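Rurnau Student Manipulation Challenge

The Rurnau Student Manipulation Challenge is a yearly robotics competition for teams of high school and college students. It is named after the town where the first round was held and is run by the Wotetti technical school. Teams write the software for a pair of robot arms and are scored on how well the arms handle ordinary household items. The competition is best known for its container event, usually called the Drullex task.

History

The challenge grew out of a course in which students programmed a single arm to stack blocks. The organizers found that most groups solved the block problem within a few weeks, and two-arm work was added the next year. The first open competition was held in November with teams from inside the school only. Outside teams were admitted from the second year on.

Format

Teams do not bring their own robots. All of them use the same workstation, which has two arms mounted along the far side of a table, each with a two-finger gripper. A team sends in its program ahead of time and is given a practice slot in the morning. Scored runs start at 1 p.m.

Each team may enter up to 50 practice recordings for training its program. Recordings made by the organizers are shared with every team; the shared set held 3806 runs at the last count, of which 3487 were marked as usable.

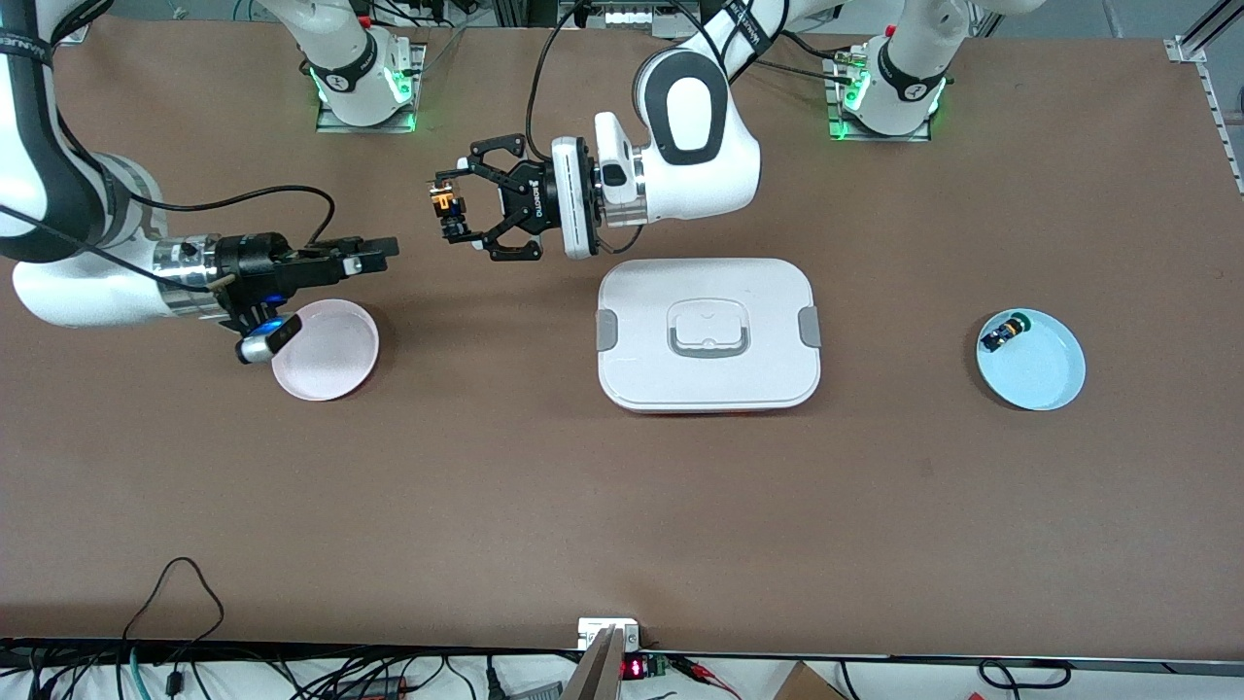
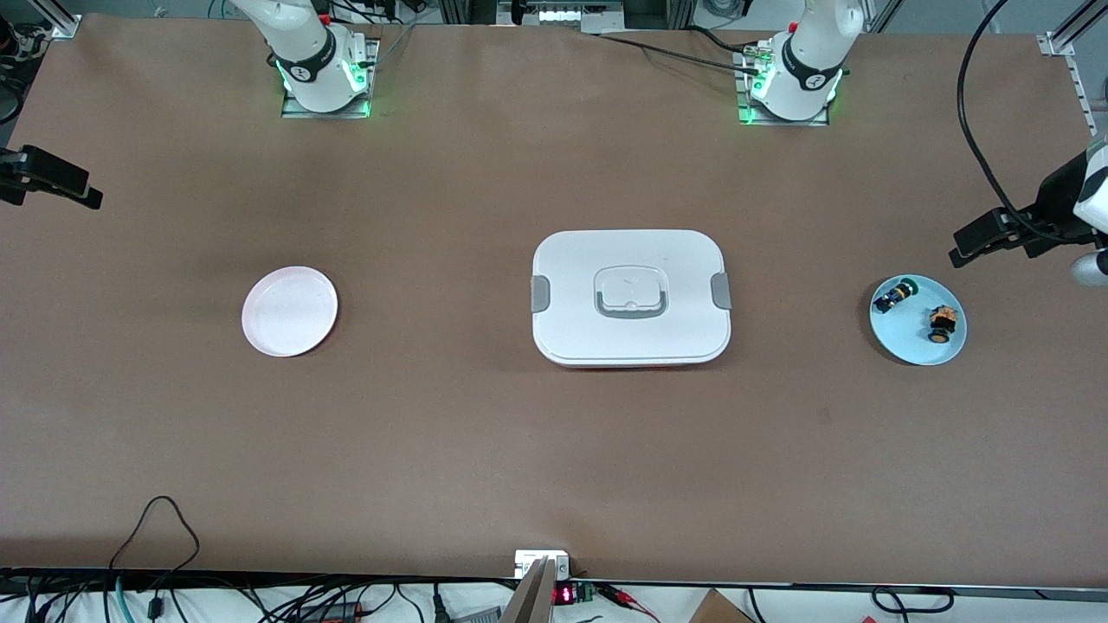
The workstation with the box closed and the light blue plate to its right.

The Drullex task is worth 100 points, the most of any event. A program has to open a lidded box, move small items between the box and a dish, and close the box again. Points are given separately for each stage, so a team that only opens the lid still scores. The box is a white plastic one with a gray latch on each of two opposite sides, and teams may choose whether to release the latches one at a time or both together. Using both arms together is faster, but it tends to shift the box on the table if one gripper makes contact early. Small toys serve as the items, and their starting positions are changed between runs.

Scoring

Runs are timed, but time is used only to break ties. A dropped item costs points if it leaves the table. Touching the workstation by hand ends the run — the points earned up to that moment are kept. Two judges score each run, and a third is called in when they disagree.

Zinchenko Prize

The Zinchenko Prize is given for the best written report, regardless of a team's place in the standings. Reports must describe at least one failed approach. Winning reports are kept in the school library and are often used as reading in the introductory course.

See also

Educational robotics
Robot competition
Two-arm manipulation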